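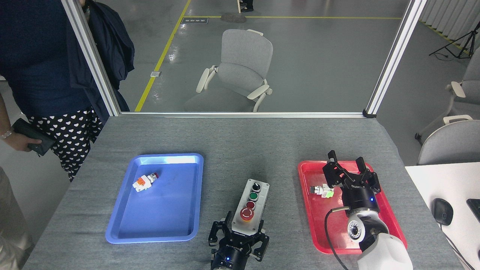
When will relay runners get their start times for the Urach leg? On the evening before the run, by text and by email, once the road closures are confirmed.

Ticket: runner times missing for Urach torch relay
Opened by: Annag Gunn
Picked up by: Lachlan Skinner
Status: resolved

Annag Gunn, Saturday, April 15, 2023
Hello! I'm down to carry the torch on stage 4 and I couldn't be happier, but my Gomine page says "no stage found". My running partner Ankit Chaudhary can see his stage fine. I've logged out and back in, and tried my phone as well.

Lachlan Skinner
Congratulations, Annag – what a brilliant stage to get, all along the river! I've found two entries under your name, one from the first ballot and one from the reserve list. The page is opening the reserve one. I've asked Tainá Paiva to merge them.

Tainá Paiva
Merged. 9 other runners had the same double entry, so I've fixed those too. Annag, please reload and check your kit size, as the reserve form never asked for it.

Annag Gunn
It's there! Stage 4, runner 70, and I've put my kit size in. I may have shouted a bit. Can my mum get a place by the handover point?

Lachlan Skinner
She can, it's open to everyone and free. Tell her to come in from the bridge side – the cheering there at the June rehearsal was wonderful. Closing this one, and enjoy every step!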